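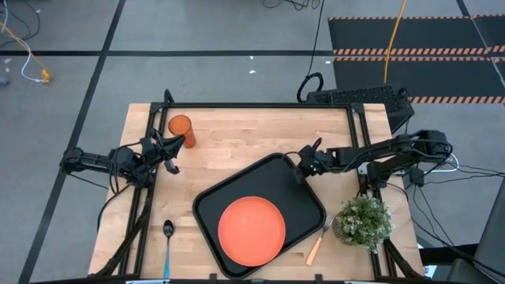
검은 쟁반에 한 사람분 상차림, 접시가 자꾸 밀립니다 (원목 상판 관리도 같이 여쭤봅니다)

올린 사람: 안스 마스
분류: 주방 / 식탁 / 그릇 정리

아버지 점심을 쟁반에 차려서 옆방으로 가져다드리고 있습니다. 11월부터 시작했으니 아직 손에 익지 않았습니다. 쓰는 것은 가장자리가 올라온 검은색 직사각형 쟁반, 주황색 둥근 접시, 주황색 플라스틱 컵, 손잡이가 하늘색인 숟가락, 손잡이가 연한 주황색인 포크입니다. 색을 이렇게 맞춘 이유는 아버지가 눈이 안 좋으셔서 검은 바탕에 주황색 접시는 잘 찾으시기 때문입니다. 흰 접시를 밝은 나무 상판에 바로 놓았을 때는 가장자리를 못 찾고 음식을 자주 흘리셨습니다.

문제는 두 가지입니다.

첫째는 접시입니다. 쟁반을 들면 접시가 한쪽으로 밀려가서 테두리에 부딪힙니다. 쟁반 가운데에 놓고 출발해도 방에 도착하면 구석에 가 있습니다. 지금은 접시만 쟁반에 올리고 컵과 숟가락, 포크는 나중에 따로 가져가는데, 두 번 왔다 갔다 하니 국이 식습니다. 한 번에 다 올리는 배치가 있으면 알고 싶습니다.

둘째는 자국입니다. 쟁반을 식탁 위에서 밀고 당기다 보니 나무에도 흠이 갈까 걱정이 됩니다. 식탁 상판은 좁은 나무를 이어 붙인 밝은색 원목이고 2년 전에 기름을 한 번 먹인 뒤로는 손을 안 댔습니다.

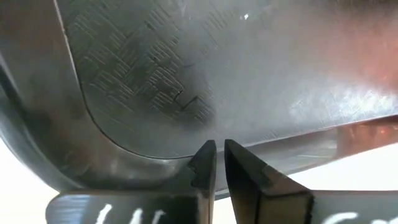
닦는 방법도 여쭤봅니다. 저는 젖은 행주로 닦고 마른행주로 한 번 더 닦는데, 기름기가 있는 날은 초록색 수세미를 쓴 적도 있습니다. 그 뒤로 광이 고르지 않은 것 같습니다. 회색 면을 바짝 대고 찍은 사진에 가느다란 흠집과 얼룩이 보이는데, 이런 정도의 잔흠집은 그냥 두고 써도 되는지, 지울 방법이 있는지 모르겠습니다. 베이킹소다를 써도 된다는 글과 절대 쓰지 말라는 글을 둘 다 봤습니다.

쟁반은 Stornby 제품이고 설명서는 버렸습니다. 짧은 변이 33센티미터입니다. 컵은 Padis에서 나온 가벼운 것인데 물을 가득 채우면 들고 갈 때 넘칩니다.
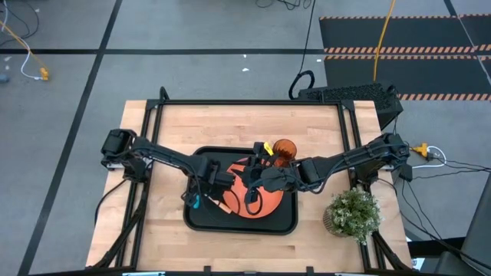

그리고 미끄럼 방지 매트를 깔아 볼까 하는데 어떤 것은 쟁반에 들러붙어서 자국이 남는다고 들었습니다. 매일 씻어야 하니 얇고 빨리 마르는 것이면 좋겠습니다. 천으로 된 것도 괜찮은지 궁금합니다. 작은 화분도 하나 같이 올려 드리고 싶은데 이건 욕심인 것 같기도 합니다.

답변 3개

호델리버 더 스멧

시어머니 식사를 4년 동안 쟁반으로 날랐습니다. 순서대로 적겠습니다.

접시 밀림은 젖은 천 한 장이면 거의 없어집니다. 얇은 면 행주를 물에 적셔서 꼭 짠 다음 접시 바닥보다 조금 작게 접어 밑에 깝니다. 접시 밖으로 천이 나오면 숟가락이 걸리니 꼭 작게 접으세요. 고무 매트도 써 봤는데 매일 씻기가 귀찮아서 결국 행주로 돌아왔습니다. 매트를 꼭 쓰시겠다면 실리콘으로 된 얇은 것을 사시고, 끼니마다 떼어서 말리세요. 깔아 둔 채로 며칠 두면 밑에 물기가 차고 그때 자국이 생깁니다. 천 색은 검은색이나 진한 남색이 좋습니다. 밝은 천을 깔면 아버님이 접시 가장자리를 찾기 어려워지실 수 있습니다.

배치는 이렇게 해 보세요. 무거운 것은 몸 쪽에 둡니다. 접시를 몸 쪽 가운데에 두고, 숟가락과 포크는 접시 양옆에 쟁반의 짧은 변과 나란히 놓습니다. 손잡이가 테두리 위로 올라가면 들 때 손에 걸리니 전부 안쪽에 들어가야 합니다. 컵은 접시 뒤, 아버님이 쓰시는 손 쪽에 둡니다. 왼손잡이시면 왼쪽 뒤입니다. 국그릇이 있으면 컵 반대쪽에 두시면 됩니다. 자리를 한번 정하면 바꾸지 마세요. 눈이 안 좋은 분은 손으로 자리를 기억하십니다.

물은 컵의 반만 채우고, 700밀리리터짜리 뚜껑 있는 물병을 아예 방에 두시면 됩니다. 저는 물병을 아침에 한 번, 오후에 한 번 바꿔 드렸습니다.

화분은 쟁반에 올리지 마세요. 흙이 떨어지고 잎이 음식에 닿습니다. 드시는 자리 옆 창가에 두시면 충분합니다.

리번 클라이스

베이킹소다 쓰지 마세요. 저는 쟁반 하나 뿌옇게 만들었습니다. 중성세제면 됩니다.

그리고 쟁반은 다이소 같은 데서 새로 사는 게 빠를 수도 있어요.

테이스 마르턴스

흠집과 나무 상판 쪽만 답하겠습니다. 가구 손보는 일을 했습니다.

쟁반처럼 매일 쓰는 물건의 잔흠집은 손톱으로 긁어 보고 걸리지 않으면 그냥 쓰세요. 손톱이 걸릴 만큼 깊으면 음식물이 끼니까 그때 바꾸면 됩니다. 재질을 모르는 면에 연마제를 쓰면 그 부분만 광이 달라져서 흠집보다 더 눈에 띕니다. 수세미는 거친 면 말고 스펀지 면을 쓰세요. 얼룩은 미지근한 물에 중성세제를 풀어서 9분쯤 이런 식으로 재지 말고, 기름이 풀릴 때까지 적신 천을 덮어 두었다가 닦아 내면 대개 빠집니다. 닦는 방향은 결이 보이면 결대로, 안 보이면 긴 변을 따라 한 방향으로 합니다.

상판은 물을 몇 방울 떨어뜨려 보세요. 방울이 그대로 서 있으면 아직 괜찮고, 금방 스며들어 색이 진해지면 기름을 다시 먹일 때입니다. 2년이면 먹일 때가 됐을 것 같습니다. 먼저 고운 사포로 결을 따라 가볍게 밀고 먼지를 닦습니다. 그다음 도마용 오일을 천에 묻혀 얇게 펴 바르고, 겉에 남은 것은 마른 천으로 걷어 냅니다. 저는 Boersma 오일을 쓰는데 식탁에 써도 된다고 적힌 것이면 다른 것도 상관없습니다. 두껍게 바르면 끈적거려서 오히려 고생합니다. 이어 붙인 틈에 기름이 고이기 쉬우니 틈을 한 번 더 닦으세요. 기름 닦은 천은 뭉쳐서 휴지통에 넣지 말고 물에 적셔서 펴 말린 뒤 버리세요. 뭉쳐 두면 불이 날 수 있는 기름도 있습니다. 일요일 저녁에 바르고 하룻밤 두면 다음 날 점심은 차릴 수 있지만 물기 있는 그릇은 며칠 조심하세요.

쟁반을 식탁에서 밀지 말고 들어서 옮기는 게 제일이고, 그게 안 되면 쟁반 밑 네 귀퉁이에 얇은 펠트를 붙이세요. 씻을 때마다 떨어지니 넉넉히 사 두셔야 합니다.

안스 마스 (글쓴이)

세 분 감사합니다. 젖은 행주부터 해 봤는데 접시가 안 움직였습니다. 검은 행주가 없어서 남색 손수건을 접어 썼습니다. 아버지는 컵이 오른쪽 뒤에 있는 게 편하다고 하십니다. 나무에는 물방울을 떨어뜨려 봤더니 금방 스며들어서 오일을 주문했습니다. 펠트는 둥근 것과 네모난 것 중에 어느 쪽이 덜 떨어지나요?

테이스 마르턴스

둥근 것이요. 네모난 것은 모서리부터 들립니다.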